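Colgar o no colgar: el soporte de pie para utensilios, a examen

En el boletín de mayo prometimos volver sobre los soportes de pie para utensilios, esos que se plantan en la encimera y liberan, según sus partidarios, un cajón entero. Lo del cajón entero habría que verlo. En mi cocina el cajón sigue igual de lleno, y ahora además hay un trasto encima de la mesa.

El modelo que nos ocupa es sencillo: base redonda y plana, poste fino, ganchos curvos arriba. Todo blanco, con lo que eso supone en cuanto alguien fríe un huevo cerca. La ficha de la tienda Prelell asegura que admite «hasta 5 utensilios sin perder la estabilidad». No dice qué utensilios. Una espumadera ligera y un cucharón de los de antes no tiran igual del poste, y ahí es donde yo empezaría a preguntar.

Para salir de dudas conviene pensar en el batidor de varillas, que es lo más incómodo de guardar que tenemos casi todos. En el cajón se engancha con todo y ocupa como tres espátulas. 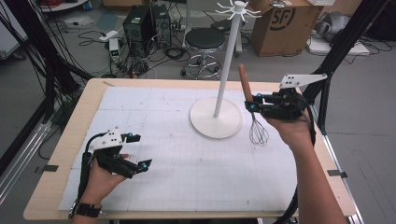
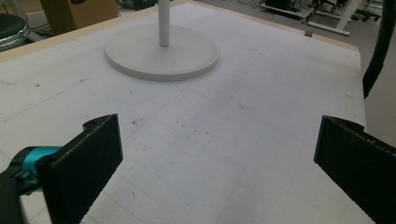

El batidor, con mango de madera y collarín blanco:

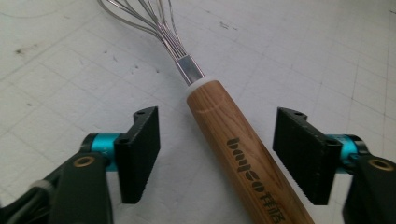
Kam-wah Au nos escribe que lleva dos años con uno parecido y que no piensa volver al cajón: cuelga el batidor recién lavado, boca abajo, y se olvida. Añade que el truco está en repartir el peso, lo grande a un lado y lo grande al otro, y que el suyo solo se ha volcado una vez, por culpa del gato.

Puede ser. A mí me sigue pareciendo mucha atención para un colgador. Tampoco me convence tener los mangos de madera siempre al aire, junto al vapor de la olla, por muy bonitos que queden. Y antes de comprar nada mediría la altura libre bajo los armarios, porque sacar un batidor del gancho pide unos dedos de margen por arriba.

Si aun así os decidís, guardad el tique. Parvathi Kotian recoge vuestras experiencias, buenas y malas, para el próximo número.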